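README for the Usadley table-setting set

Release of 15 October 2019. Maintained by Amirhossein Bagheri and Zdenka Karagiannis. Please write to us before you copy the folders to another server, the paths are still changing.

What is inside

The set is about laying a small table for one person in an ordinary living room. There are 378 recordings, kept in 4 folders. Each recording has its own notes file, with the order of the pieces and a remark if something was unusual. Folder 3 was named again in January, so older notes may call it "Grudier".

The room

The room belongs to a family home and we did not change it for the work. The floor is stone tile, pale, with thin joints that run in many directions. 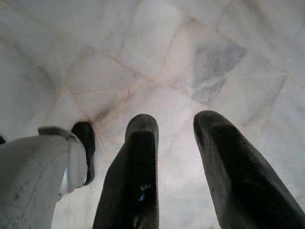

Morenike Adeyemi wrote the first version of the room notes and used the word "floor" for every surface with a stone pattern. This was confusing, so in the current version "floor" is only what one walks on, and "top" is the upper face of a table. If you find the old use somewhere, please tell us the name of the file.

The pieces

We use a cup, a plate, a bowl, a spoon and a fork. There is no knife in this release. The names in the notes are always these short ones, also when the annotator wanted to say "dish" or "tumbler".
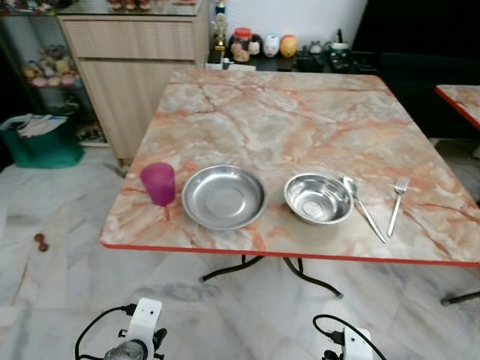

The row: cup, plate, bowl, spoon, fork, from left to right.

The starting row is written from left to right as seen by a person who stands at the near edge of the table. Distances between the pieces are not given and they vary.

Notes on labels

Shiny metal on a patterned top is difficult to outline, and two annotators will rarely agree on the rim of a plate.

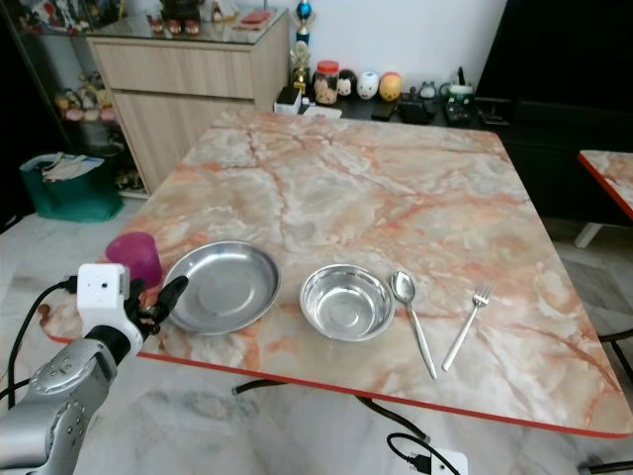
Gergely Veres checked the outlines a second time and his version is the one we publish. His rule is to follow the outer rim and to ignore what is mirrored in it. The plate needs this rule most, as its wide rim shows the marble pattern under it and a quick eye takes it for a part of the table. For the cup, which is see-through, the outline goes on the outside wall, and the color that falls on the top is not counted. When a piece is partly hidden, we mark only the part that can be seen.

Things that stay in the room

Cabinets, figurines, bags and the television are labeled "background" and have no outlines. The same is true for small items near the back edge of a table. Shahla Khosravi keeps a separate list of them, called Meesuk, which is not yet complete.

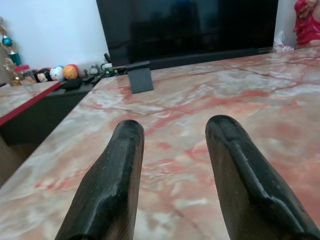 Known problems

Spoon and fork are exchanged in 2 notes files of the first folder. Reflections on the glossy top were sometimes outlined as objects; we removed those we found. The spelling of "gray" and "grey" is mixed.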